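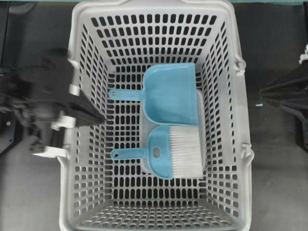

Saw the long version of Trondum last night and I have complaints, which I'll try to put in order. The added 46 minutes are nearly all corridor. I liked the theatrical cut fine, it was a submarine movie in a space hat, people sweated, someone had lied about the oxygen, good. Now we also get to admire the ship, and the ship can't take the attention. Every wall on the crew deck is pale plastic with rows and rows of little rounded slots and blackness behind them, and around the hour mark I realized I was looking at a plastic basket, the kind you carry by the handle, and from then on I was watching a drama about a cleaning kit. The two officers in their light blue uniforms lie in their bunks side by side exactly like the pair of light blue cleaning tools in mine. There is an overhead shot, which they hold for ages, and I'm sorry, that is the basket. Anyway, has anyone made it through the long cut and come out liking it better? I want to hear the case.
posted by moth_matinee on 20 May 2026 (thread starter)

I'll make the case. The corridor stuff is the movie. The theatrical cut has Ilse finding the sealed hatch eleven minutes in, and you have no idea how big the ship is or how far she's walked, so when she says "it took me all night to get here" you think, did it? In the long cut you know it did because you were there. I was tired when she was tired. That's good directing.
posted by secondreelsam

Being tired at a movie is good directing now. My uncle's vacation slides were a masterpiece.
posted by moth_matinee

Well, you say that, but which one do you remember, the slides or whatever was on TV that week
posted by secondreelsam

Sam has a point about the hatch and no point about anything else. The trouble with the long cut is that Rawan Aoun shot a tight script and then somebody at Borska found out people will pay again for the same film if you call it complete. You can hear it in the music. The score was written for the short version, so in the added parts they've looped the engine hum theme, and there's one place (she's in the laundry bay, before the argument) where the loop comes round and you can hear the seam. Once you've caught it you'll catch it four more times.
posted by plinth

Is there a source for the Borska part or is that just how it feels? Because Aoun did an interview for the disc and she says the long one was the first assembly and she had to be talked down from it. So if anything the studio made it shorter and then un-made it shorter.
posted by Garnet Fidler

It's how it feels. I stand by how it feels.
posted by plinth

Can I speak up for the sets? moth, I laughed at the basket thing, and now you've ruined the crew deck for me, thanks very much. But I think the slots are doing a job. You never see what's behind them. Any other movie like this would have an eye back there by the second act, and this one just lets you sit and look at a dark hole for two hours waiting for it. My husband kept leaning forward. He leaned forward for the entire film and had to lie on the floor afterward.
posted by tuppence_row_g

I'll give you the slots in the theatrical cut! They were creepy in the theatrical cut! You got them for a second at a time, going past, and your brain filled in the rest. Leave me alone with them for four minutes and my brain starts filling in dish soap.
posted by moth_matinee

Four minutes is pushing it. It's one shot and it's nowhere near four minutes.
posted by secondreelsam

It is four minutes in the heart.
posted by moth_matinee

Different question, since the sets are covered. What did people make of the captain? I thought he was the weak link in both versions and the extra scenes make it worse. In the short one he's a man who doesn't say much, so you assume there's something going on in there. In the long one he gets the speech about his father's orchard and you learn that there is an orchard going on in there. That's all. Pears.
posted by Dellweather

The orchard speech is the best acting in the film and I'll fight you in the parking lot. Watch his hands. He's talking about grafting the trees and his hands are doing the thing with the oxygen valve, the same turn he'll do in the last reel. He is telling her what he's done. She doesn't catch it, and you don't either unless you've seen it before, and if you've seen it before it's horrible.
posted by Garnet Fidler

Huh.
posted by Dellweather

All right, I went back and watched just that scene and the hands are doing something. I don't know that it's the valve. It might be pears. But I take back "that's all."
posted by Dellweather

Best retreat I've seen on this board in years. It's usually 30 more replies and a ban.
posted by tuppence_row_g

I'm going to be the crank and say neither version works, and it's the ending. All that patience, the corridors, the captain, the sums about air, and then it's settled by a message from Girkik that arrives with five minutes to go. We've heard the word Girkik precisely one time before that. I thought it was a person. I thought it was the cook.
posted by hobnail

It's the relay station. It's on the map in the mess hall.
posted by secondreelsam

I don't go to the movies to read a map in a mess hall.
posted by hobnail

There's a bit more in the long cut. Ilse asks the radio man what happens if Girkik doesn't answer, and he says nothing happens, we just keep sending. Then when the message finally comes it means something, because you've had that line sitting in your stomach for an hour and a half. For me that one exchange pays for the whole 46 minutes. I would trade every shot of the air ducts for it and I'd trade the laundry bay twice.
posted by plinth

See, now plinth is arguing my side
posted by secondreelsam

I'm arguing for one minute of your side. The other 45 can go back in the can.
posted by plinth

Where are you all seeing this? It was one week at the Upadhyay downtown and it was gone before I got a sitter. I'd like to see it big. I'm told the sound is half of it.
posted by Kestrel Avenue

That's where I saw it, on the last night. It's the big old house with the balcony, 1,224 seats, and I'd guess I could have had a row each for me, my coat and my popcorn. The sound was terrific. You could feel the engines in the armrest. Unfortunately you could also hear a man in the balcony unwrapping something for most of the second act, and for a while I thought that was what was behind the slots.
posted by moth_matinee

If you missed it there, the disc has both versions and you pick from the menu. Warning, the menu calls them "Trondum" and "Trondum" with a slightly different picture behind each. The long one is the one with the hatch. I got it wrong the first time and sat there for an hour and forty thinking wow, they really blended the new footage in.
posted by Garnet Fidler

That is the strongest argument for the long cut so far.
posted by hobnail

So which would you show somebody who's never seen it? I've got my sister coming and she liked the one with the lighthouse, if that helps. She did not like the one with the bees.
posted by Kestrel Avenue

Short. If she asks questions afterward, put on the orchard scene. If she doesn't ask questions afterward, put on something with a car chase.
posted by Dellweather

Long, lights off, phones in another room. You can't go back and do it the other way around. See the short one first and the long one is always going to feel like somebody poured water in it, and I suspect that's what happened to moth.
posted by secondreelsam

Could be. I'd like to test it but I'd need to have not seen it. I will concede the Girkik line, which I'd forgotten and which is very good, and I'll concede Garnet's hands, pending a rewatch. I concede nothing on the air ducts. I also want it noted that I was doing the bathroom this morning and could not pick up the basket without hearing the engine hum.
posted by moth_matinee

With the seam in it?
posted by plinth

With the seam in it.
posted by moth_matinee

Moved this to Director's Cuts & Reissues because it was in New Releases and the film came out in January. Carry on. hobnail, please put spoiler warnings on endings, even the ones you thought were about the cook.
posted by board_mod_lenny

Sister report. We did the short one. She said it was good but she wished you saw more of the ship.
posted by Kestrel Avenue

I have never met your sister and I would like her to have my login.
posted by secondreelsam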